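# Sent tokens on the wrong network, wallet shows zero

Posted in Wallets and Transfers, 25 February 2021 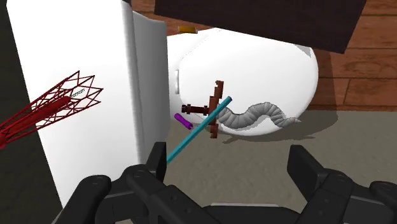 ## Rekha Naidu

I moved some stablecoins off an exchange (Zodik) to my own wallet, Curkex, and the balance in the wallet is still zero. The amount was 1758 and the fee came to 13, so it isn't money I want to lose.

On the Zodik withdrawal page there was a drop-down for the network. I picked the cheap one and didn't think much about it. My wallet was set up for the main network, where I already hold a small amount of another coin. The address I pasted is correct – I checked the first and last characters before sending and I have checked the whole thing again since.

Zodik marks the withdrawal as completed and gives a transaction ID. When I paste that ID into the explorer I normally use, it says not found. I wrote to Zodik support and got an automatic reply saying the withdrawal was successful and the case is closed.

I have the 12-word recovery phrase on paper. I haven't deleted or reinstalled anything. Are the coins gone, or are they sitting somewhere I can't see? And if I can see them, do I need anything else before I can move them?

## Riku Uchida

They are very likely sitting at your address on the other network. If both networks use the same address format, and the exchange accepted your address for that network, then the same key in your wallet controls both. The wallet is only showing you one of them.

Do it in this order:

1. Open your withdrawal history on Zodik and write down the exact network name next to the transaction.
2. Find the block explorer for that network. Get the link from the network's own site, not from an ad in search results.
3. Paste in the transaction ID. You should see your address as the recipient and the token amount.
4. In Curkex, open Settings, then Networks, and switch on the matching network. If it isn't in the list you have to add it by hand with the details from the network's documentation.
5. Go back to the main screen and change to that network. If the balance is still zero, choose Add token and paste the token's contract address. Copy it from the explorer page you found in step 3.

On your last point, yes. To move the tokens you need a little of that network's own coin for the fee. The coin you hold on the main network won't pay for it. The simplest way is to buy a small amount on the exchange and withdraw it on the same cheap network.

After that you can use a bridge to get the stablecoins to the main network, or send them back to Zodik and withdraw again. If you send them back, check that Zodik takes deposits of that token on that network, and use the deposit address shown for it. I had 2071 stuck this way in January and sent it back. The deposit was credited after 70 confirmations.

One more thing – people may message you privately offering to "sync" or "validate" the wallet. Don't reply, and don't type your 12 words into any website.

## Daly

same thing happened to me, just add the network and they show up. I use Flesier instead of Curkex and it has the other networks turned on already so you could try that

## Riku Uchida

Flesier would show them too, but you'd have to import your recovery phrase into a second app. I wouldn't do that only to see a balance. Adding the network in Curkex is enough.

## Rekha Naidu

Found the transaction on the other explorer and the full amount is at my address. Curkex didn't list the network so I added it by hand, and I had to add the token as well. I can see the balance now. I'll get some of the network coin for the fee and send a small test amount back first.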